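Ritum Robotics Workshop: maintenance notes on the hand-held gripper station, December 2021. (1/5)

The station was serviced at 2,258 operating hours. Kusum Tyagi replaced the finger pads on both grippers and tightened the bracket screws. (2/5)

Cables are to be led down past the wrists and kept clear of the jaws. Operators check this before each session. (3/5)

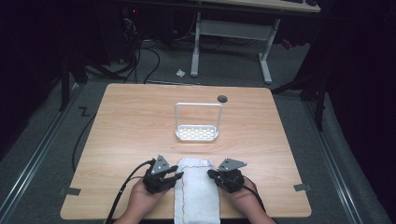

Both grippers at the table, with a folded white towel between them.

The table must stay between its floor rails. Any shift is to be reported to Beat Auer before work continues. (4/5)

Finger pads are inspected every 30 hours and replaced in pairs. The next full service is due in February. (5/5)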